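About Studum
Planning and budgeting help for schools and small shops that are thinking about robots

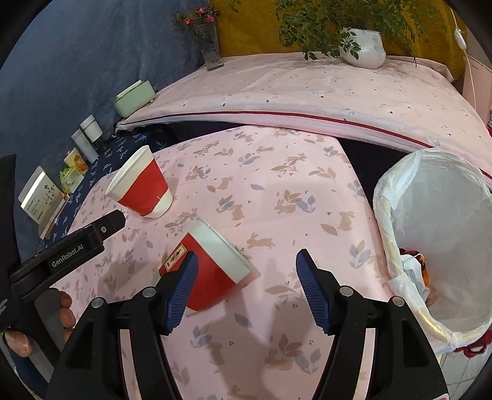
We started Studum because we kept meeting people who had been handed a sum of money and a deadline, and very little else. A school would win a grant in October and be told to spend it before the books closed. A small packing shop would see a machine at a trade show, fall for it on the spot (we have done the same, more than once!) and sign before measuring the doorway. They were sensible, careful people, and they deserved somebody to sit down with them over a pot of coffee and go through the whole thing slowly, so that is the job we made for ourselves.

Our office is in Jeltthorpe, upstairs in the old Tapsell building, and you are very welcome to visit. The stairs are steep but the kettle is always on. There are 5 of us on staff, a mix of former shop teachers, one purchasing officer, and people who used to fix machines for a living and still can't leave a squeaky hinge alone. We don't sell equipment and we don't take a commission from anyone who does. Our clients pay us a flat fee, agreed before we begin, and that has kept life simple on both sides.

What we do

Most of our work begins with a conversation about the task. What do you want picked up, moved, sorted or put away, and who does it now? How often does it change? A classroom that wants students to try out gripping and handling everyday things needs a very different shopping list from a workshop that moves the same carton all day long. We have talked more than one client into a smaller purchase than they had in mind, and a couple into waiting a year, and we are still on good terms with all of them.

After that we write a plan. It covers the purchase price, of course, but also the parts that tend to go missing from a first budget: delivery, a sturdy table, spare finger pads, software renewals, training time, insurance, and somebody's hours to look after it all once the excitement has worn off. We like to plan over three years, with a line for repairs in each one, and we write it in plain words so that a school board or a bank manager can read it without a dictionary.

If you want us to, we will stay on through the buying as well. We read quotes side by side, ask vendors the dull questions, and come along on delivery day with a tape measure. The Cakance plan, as we call it around the office, is our longest-running piece of work of this kind. It began as one bench in one classroom and has grown into a shared equipment list for 32 schools, with two buying rounds a year and a lending shelf for the things that don't need to be owned by everybody.

How we like to work

We believe in trying before buying. Wherever we can, we arrange a loan or a short rental first, and we ask that the trial use the ordinary stuff the client handles every day. Soft things, light things and things that tip over will teach you more about a gripper in an afternoon than a brochure will in a month. We take notes, we share them, and the client keeps the lot whether or not they go on to buy.

We also like to bring the people who will use the equipment into the room early – teachers, line workers, the student who stays late – and to let them grumble. Some of our best budget lines have come out of a good grumble.

Getting in touch

A first talk is free and usually takes an hour, though we have been known to run over. Bring your floor plan if you have one, your budget if you know it, and any quotes you have already been given. If you have none of these, come anyway, and we'll start from a blank sheet.

Page last updated 29/01/2018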